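Losidano Opens Home Task Recording Service to Outside Customers

Handheld gripper kit is offered on loan with training and data review
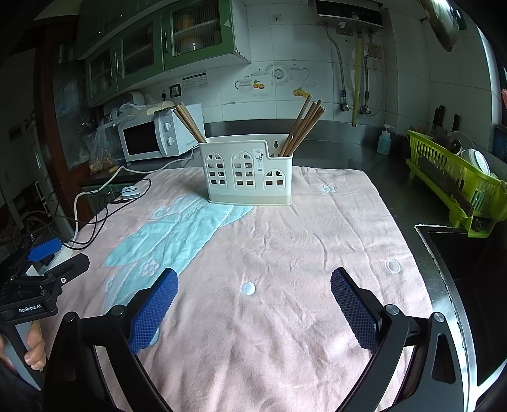
Handheld grippers at a kitchen counter, with chopsticks standing in a white utensil basket.

STETSTEAD – Losidano, a supplier of training data for robot developers, announced in December that it will open its home task recording service to outside customers. The service had been limited to the company's own research partners. Under the new terms, universities, appliance makers and small robotics firms may order recordings of household work or borrow the equipment and make the recordings themselves.

The service relies on handheld grippers, which a person operates while carrying out ordinary chores. Motion and video are recorded together and delivered as a single package for use in teaching robot arms. No robot is needed in the home during a session.

"Our customers have asked for material from kitchens that people cook in every day," said Evangelia Nikolaidis, director of services at Losidano. "A laboratory counter is a useful place to begin. It does not prepare a machine for a soft cloth, a crowded shelf or a bundle of chopsticks."

Customers may choose between two plans. Under the first, Losidano's operators record tasks from a list agreed on in advance, in homes enrolled by the company. The list at launch covers 12 groups of tasks, among them sorting utensils, folding towels, loading dish racks and wiping counters. Under the second plan, the customer receives a loan kit for a period of 12 weeks. The kit contains a pair of grippers, a carrying case, spare finger pads, cables and a printed setup guide. Two days of operator training are included in the fee, and further days may be purchased.

Kalliopi Karagiannis, who manages operator training, said that new users generally find the grippers easy to hold but need practice in working at a steady pace. Thin and lightweight items call for the most care, she said, and the course sets aside a full afternoon for them.

The company said the service was tested over the past year in Stetstead and in nearby Vurport, where more than 1000 sessions were recorded. Every household taking part signed a consent form and was allowed to withdraw its recordings before delivery. Faces, mail and family photographs are blurred during review. Audio is not kept.

Among the first outside customers is Oda, a Vurport firm developing a kitchen assistant for older adults. Periklis Galanis, who leads engineering at Oda, said his team used the loan plan for utensil sorting and found the recordings well organized and simple to load. He noted that the setup guide was less clear on charging and storage, and that two sessions had to be repeated when a cable came loose. Losidano has said that a revised guide will be sent with all new kits.

Galanis also asked for shorter delivery times. Finished recordings are now released 4 weeks after the last session in an order. Cheng-en Lu, head of data review at Losidano, said the interval reflects the time required for privacy checks, which are carried out by staff members and will not be shortened. Partial deliveries may be arranged for larger orders.

Prices are set by task group and number of homes, and written quotes are available on request. Academic customers receive a reduced rate on the loan plan. Kits must be returned in working condition, and lost or damaged parts are billed at cost. Normal wear to the finger pads is excluded.

Orders for the loan plan are being accepted now, with kits assigned in the order in which signed agreements are received. Inquiries may be directed to Chrysanthi Drakos in the customer office at Stetstead, which opens at 9 a.m.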